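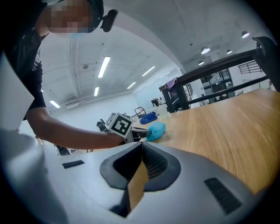
Light blue cloth on the table top.

Wood table finish keeps going cloudy after cleaning

sketville_sam
Posted May 16, 2020
We have a wood dining table that came from my wife's aunt. I don't know what finish is on it. For the last few months it gets a gray haze after I clean it. It looks fine for an hour and then dries dull, worst at the end where we eat. I have been using dish soap in warm water and a microfiber cloth. Before that I used a spray polish for years. Is the finish going bad or is this something on top of it?

pinegrove34
Sounds like buildup. Spray polish leaves a film and the soap leaves another one on top. Wipe a small spot with mineral spirits on a white rag. If the rag comes up yellow or brown and the spot looks clear, you have your answer.

Archie MacAulay
I would find out what the finish is before putting anything on it. Go underneath or inside the apron and touch a hidden spot with denatured alcohol on a cotton swab. Shellac will get sticky in a minute or so. Lacquer wants lacquer thinner before it softens. If neither one does anything it's most likely varnish or poly.
Mineral spirits won't hurt any of those once they are cured. I agree with pinegrove on that part.

dkl1066
Disagree on the soap. Dish soap is fine if you use a few drops. People use a big squirt, don't rinse, and then blame the soap. I have cleaned an oak table that way since we bought it and there is no haze.
Also check if you have hard water. We moved and the same routine started leaving marks on everything until I switched to distilled.

pinegrove34
A few drops every night for years is still a lot of soap. You may be rinsing better than he is.

dkl1066
Could be. I do rinse twice.

sketville_sam
I don't rinse at all, so that might be it. We do have hard water. I have a bottle of Curo wood cleaner under the sink that I never opened. Any reason not to use that?

Baxter_R
Never used that one. Read the back and see if it has oil or wax in it. If it does, leave it alone until you get the old stuff off or you're just adding another layer.
I'd skip all of this and rub it with 0000 steel wool and paste wax. Took me an afternoon and mine looks new.

Archie MacAulay
Please don't start with steel wool on a table when you don't know the finish. If it's thin shellac you can go right through it at the edges. And waxing over the film locks it in.

Baxter_R
I have done 6 pieces this way and haven't gone through one yet. Light pressure, with the grain.

Archie MacAulay
You knew what was on them. He doesn't.

sketville_sam
Did the alcohol test under the end leaf. It did not get sticky and the swab came up clean. Then I tried mineral spirits on a small spot by my chair. The rag came up pretty yellow and the spot is still clear this morning.

pinegrove34
There you go. Do the whole top in sections, change rags often, and keep the windows open. Lay the rags flat outside to dry before you throw them out.

wistevo
Does this work on chair arms too? Ours are tacky where people put their hands.

Archie MacAulay
Sometimes. If it's only grime it will come off. If the finish itself has gone soft from skin oil, cleaning won't bring it back and you'd be looking at refinishing the arms. Start a new thread with a photo and I'll take a look.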